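O tabuleiro preto da casa de banho

22 Jan 2022

Escrevo outra vez sobre arrumação, peço desculpa a quem vem aqui pelas receitas. Moro em Portugal há bastante tempo, mas ainda me faltam palavras para as coisas pequenas da casa. Frasquinho, boião, estojo, caixinha - tenho de procurar no dicionário e mesmo assim fico com dúvida.

O problema era a minha bolsa de viagem. Cada vez que voltava de Aguirre, da casa da minha irmã, deixava tudo lá dentro até à viagem seguinte, e depois não encontrava nada. A tampa do champô abria-se, o creme ficava colado ao fecho, e eu comprava outra vez aquilo que já tinha. Em fevereiro vou ficar lá mais tempo e quis preparar-me com calma.

Primeiro lavei todos os recipientes com água morna e deixei-os secar de um dia para o outro. Depois deitei fora as amostras antigas, que guardava por pena. O que ficou passou para um tabuleiro pequeno e quadrado, de bordas finas, que antes servia para as chaves. A regra é simples: se não cabe no tabuleiro, não viaja. O frasco de spray fica de pé, no canto, e os recipientes arredondados vão deitados à frente dele. Gosto de ter cores diferentes, um laranja, um azul-claro, porque de manhã cedo não leio etiquetas.

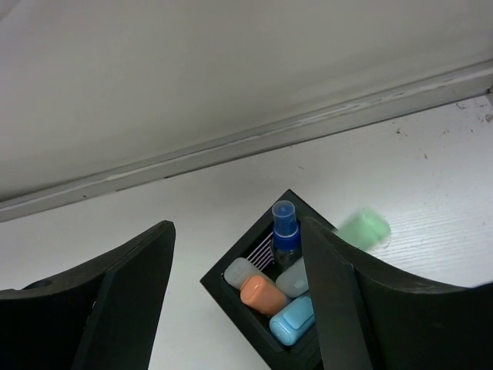 Candela Tejada respondeu-me que deitados acabam sempre por verter, e que ela põe um pedacinho de película debaixo de cada tampa antes de fechar. Vou experimentar, mas só nos que levam líquido. Para o creme acho que não é preciso.

Ainda me falta decidir onde guardar o tabuleiro. Na prateleira de cima apanha pó, na gaveta não entra com o frasco de pé. Por agora fica ao lado do lavatório.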